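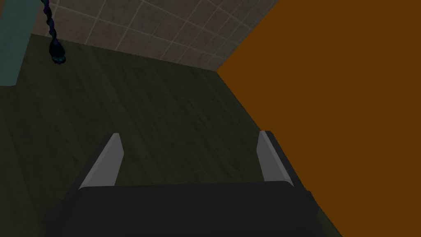
Puvside Wine Fair Tasting Notes

Hi! I typed up my notes from the Puvside fair in October, plus the ones friends mailed me afterward, and put them all in one CSV. It has 788 rows, one per pour, covering 513 wines (a few of us kept going back to the Walance table, so expect repeats).

Scores run from 0 to 100. I'm stingy, so anything over 80 from me is a bottle I'd buy.

Columns
- wine: name as printed on the fair list
- producer: Kamath and Aris each show up under two spellings, sorry, I still need to merge those
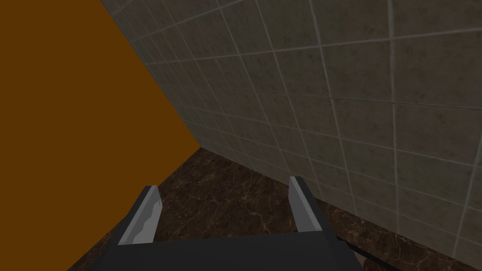
- score: blank if the taster skipped it
- notes: typed as written, typos and all

Last updated 2/26/23. Use it however you like, and send me fixes!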